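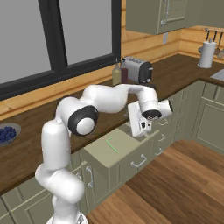

Questions I get about the Vomcombe kitchen pack

What's in it?
One simulated kitchen with counters, cabinets, drawers and small stuff like a toaster and a paper towel holder, plus a white arm that's ready to go. Drawer tasks are where I'd start!

Do I need the real arm?
Nope. I ran it for 4 months before I ever touched hardware.

Can I bring my own robot?
Yes – but the gripper setup is fiddly. Aurelio Zamudio wrote the import guide, so read that first (then read page 7 again).

How many episodes can I run at once?
My plan stops at 500. Bigger plans exist, just email me.

Does it work with Jinier?
Not yet. I'm hoping for April.

My drawer slides back shut. Help?
Turn up the joint friction in the cabinet settings – the default is way too low, sorry.

Last updated 1/26/21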